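Desks at Lambrechts, October

We moved our small office to the second floor of the Peltby building this month, and I wanted to keep a record of the desks before everything gets its final place. There are 11 desks in total, and most people have by now only the things they need every day. The captions are short, because I write them between other jobs.

Desk 5, by the inner wall. The pink mouse is on the wood and the round dark blue pad with the black wrist rest lies next to it. Papers are farther back, and the big cardboard box is still standing at the far end.
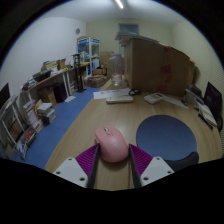

The cable trays will come in two parts, first for the window side and then for the inner wall. Until then, please keep the cables short and do not put them across the walking path - the floor is narrow there.

If something from your old desk is missing, write to Willy Koster with the number of your desk. Boxes without a name are kept in the Pundlow room until the end of the month.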